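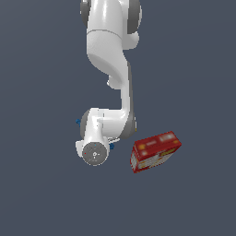 By the Vitmont Young Engineers Desk
Published 2024-02-21

How a Workshop Plans for a Robot Arm

A robot arm is a machine with several joints, a little like a shoulder, an elbow and a wrist. Workshops, labs and factories buy arms to move things from place to place. The white arm at the top of the page is a computer model, and so is the red box next to it. Planners often test a job in a computer before they spend any money.

Step 1: Write down the job

The first question is what the arm has to lift. Suppose the job is to pick up boxes of food and set them on a shelf. The planner writes down the size and weight of each box and how far it must travel. An arm has a weight limit, called its payload. The tool on the end counts toward that limit too.

Step 2: Choose the tool

Look at the end of the model arm. The round gray disc is called a flange. It is a mounting plate, and it has no fingers on it. Fingers, suction cups and other tools are usually sold separately. A soft bag and a stiff box may need different tools.

Step 3: Add up the costs

The price of the arm is one line in the budget. Other lines are the tool, the stand, the cables, the safety equipment and the training for the people who will work near it. There is also a line for spare parts.

Let us use a small budget of 200 tokens. The arm costs 79 tokens. The tool, stand, cables, safety equipment and training cost 92 tokens together. The total is 171 tokens. That leaves 29 tokens. If 20 are saved for spare parts, nine are left over.

Step 4: Check the space

An arm needs room to swing. The area it can touch is called its reach. Planners draw the reach on a floor plan and keep walkways outside it. Some arms stand on the floor and others hang from above, so the plan must also show what will hold the arm up.

Words to know

Payload: the most weight an arm can carry.
Flange: the plate where a tool is attached.
Reach: how far an arm can stretch.
Budget: a plan for spending money.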